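Notebook, Sun 18 October

Continued with the small parts cupboard, which I began with Nantana before the holiday. The drawers from Grisik are in place now, all 11 of them. They run well except the lowest one, which rubs on the left side when it is full. I put candle wax on the runner and it became better, but I think the cupboard is standing a little crooked. To check with the long level.

The paper labels did not hold. Ingegerd suggested cloth tape and a soft pencil, so I did five drawers like this and will look at them again in a week. If the writing rubs off, we go back to the printed ones.

Washers are now sorted by inner size. Before, they were sorted by bag, and one had to know which bag. The mixed tin is still mixed – I stopped when my eyes were tired. Sandrine, please do not pour it back over the sorted ones.

Ordered from Pukbridge: 200 small bags with zip, order 942. Amarachi signs for them if I am not in.

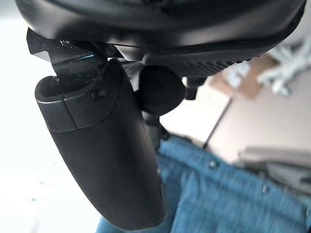

Still to do

- Level the cupboard, then try the lowest drawer again
- Finish the mixed tin
- Ask Hertta if the long screws should stay by the door or move in with the others
- Write the drawer list and hang it inside the cupboard

Recent entries
Glue shelf, what we threw out
Oil for the bench vice
New hooks from Zelus
Drawer sizes, measured in February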